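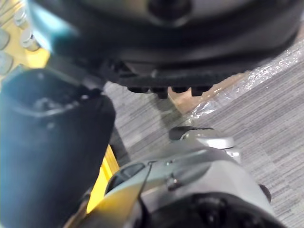

Pramgate Activity Library
Members are advised that the spring check of the boards, covers and small parts collection is under way at our Pender Street rooms. This thread sets out what is being checked, what will be off loan, and how items should be returned. Please read to the end before bringing anything back.

Pramgate Activity Library
The collection at present holds 300 items on the open shelves. A further group is kept in the back store and lent on request to nurseries, day centres and schools. Both groups are included in the check.

Pramgate Activity Library
The studded boards are being taken first. These are the yellow panels with round metal studs, catalogued under Hinix. They are among the most borrowed pieces we hold and the ones about which we receive the most messages.

Pramgate Activity Library
Each board is laid flat on a folded towel and every stud is tried by hand. A sound stud does not turn. If one turns at all, the board is set aside with a paper tag tied through the corner and does not go back on the shelf that day.

Pramgate Activity Library
We ask borrowers not to tighten studs at home. Last year two boards came back with the studs driven in so far that the coloured pieces would no longer sit on them. One of those boards has been repaired. The other has been withdrawn.

Pramgate Activity Library
Glue should not be used on a board in any circumstances. This includes glue described on the packet as removable.

Pramgate Activity Library
Next are the rounded grey covers in the Joo range, which have a ribbed black rim and short tabs along the lower edge. The tabs are the weak point. Borrowers sometimes stand a cover upright on them, and a tab that has carried the weight of the whole piece for a week may whiten and then split.

Pramgate Activity Library
Covers should be stored resting on the rounded side, on something soft, with the tabs uppermost. A tea towel is suitable. The shelf in our own rooms has been lined with felt for this purpose since the winter.

Pramgate Activity Library
To clean a ribbed rim, use a dry, soft brush and work along the grooves from one end. An old toothbrush will do. Crumbs and modelling dough collect in the grooves, and dough should be left to dry fully before it is brushed out.

Pramgate Activity Library
Please do not put any cover in a dishwasher. The handbook issued to members in earlier years said that the top rack was acceptable. That advice has been withdrawn and the page is being reprinted.

Pramgate Activity Library
Boards may be wiped with a cloth wrung out in warm water with a little washing-up liquid. Wipe between the studs, wipe again with clean water, and dry at once. A board left to drain on a rack will hold water under the studs, and in time this leaves a dull ring on the yellow surface.

Pramgate Activity Library
Dull rings are not charged for. Neither are light scratches, faded colour or worn corners. We expect things that are used to look used.

Pramgate Activity Library
Charges apply only where a piece is missing or a board or cover can no longer be lent. The charge for a single missing coloured piece is unchanged. Members who find a piece after paying may hand it in at any time and the amount will be returned in full.

Pramgate Activity Library
We now turn to the coloured pieces. These travel in the drawstring bag that belongs to the set. The bag has a cloth label with the set number, and the same number is written on the back of the board. Please match the two before returning. Mixed sets were the largest single cause of delay at the last check.

Pramgate Activity Library
Members with more than one set at home may find it simplest to pack one set completely before opening the next.

Pramgate Activity Library
Where a bag has been lost, a clear food bag with a slip of paper inside will be accepted. Write the set number on the slip. Envelopes are not suitable and usually arrive torn.

Pramgate Activity Library
We have been asked whether the teal pieces and the green pieces may be swapped between sets. They should be kept apart. They differ slightly in the size of the hole, and a teal piece pressed on to the wrong stud can be very hard for a small child to remove.

Pramgate Activity Library
Returns. The rooms will be open on Saturday for returns only. Items may be brought to the side door, where there is a ramp, and placed on the long table under the sign for the set type. There will be no new loans on that day.

Pramgate Activity Library
Items need not be cleaned before return. We mention this as several members have kept sets back in order to clean them, and we would much prefer to have the set.

Pramgate Activity Library
A receipt will be given for each set. Please keep it until the item has been cleared from your account, which may take longer than usual while the check is in progress. No reminders will be sent for sets handed in on the day, and any sent in error may be ignored.

Pramgate Activity Library
Groups holding eight sets or more are asked to arrange a time in advance. The loading bay at the rear is shared with the other tenants of the building and is often occupied in the morning. A message through the usual booking page is sufficient.

Pramgate Activity Library
Set numbers. The following applies only to members who borrowed before the catalogue was renumbered. If the number on your board begins with the letter P, it is an old number. Do not cross it out. Return the set as it is and a new label will be added here.

Pramgate Activity Library
We would particularly like to hear from whoever holds set 618. It is the large board with the spare bag of pieces, and a day centre has been waiting for it. It is not overdue, and the member concerned is under no obligation to return it early. We would be grateful for a message all the same.

Pramgate Activity Library
Some words on repairs. Loose studs are dealt with in our own rooms. Split tabs are not, and covers needing new tabs are sent away in batches. There are 16 covers in the present batch. They are shown in the catalogue as "away" and can be reserved but not collected.

Pramgate Activity Library
Reservations made while a cover is away will be kept in the order received. Members do not need to renew them. If you no longer want the item, please cancel, as the next person in the list will then be told sooner.

Pramgate Activity Library
Safety. A board with a missing stud should be taken out of use straight away, and the stud looked for before children return to the area. If it cannot be found, please tell us when you return the board. There is a space for this on the return slip, and no charge is made for reporting it.

Pramgate Activity Library
The coloured pieces are not intended for children who still put things in their mouths. For younger children we can suggest the cloth boards, which have no separate parts. These are kept on the low shelf by the window and are not affected by the check.

Pramgate Activity Library
In reply to a question received this morning: yes, the boards may be used standing up. They should be leaned against a wall with the lower edge on a mat, or fixed to the wooden stand, which is lent separately. They should not be hung from hooks. The holes at the corners are for tags.

Pramgate Activity Library
In reply to a second question: the wooden stands are not being checked this time and can be kept until their normal date.

Pramgate Activity Library
Correction to an earlier post in this thread. Boards with a loose stud will be tagged at the top left corner. Tags at any other corner refer to missing pieces. We apologise to the two groups who were given the wrong advice by telephone.

Pramgate Activity Library
Normal lending is expected to resume in May. The catalogue will be brought up to date shelf by shelf as the work proceeds, beginning with the boards, so members may see items appear for loan before the notice is taken down. These may be reserved as soon as they are shown.

Pramgate Activity Library
Questions may be left under this post or sent through the booking page. Messages are read each weekday afternoon. Please give the set number, including the letter if there is one.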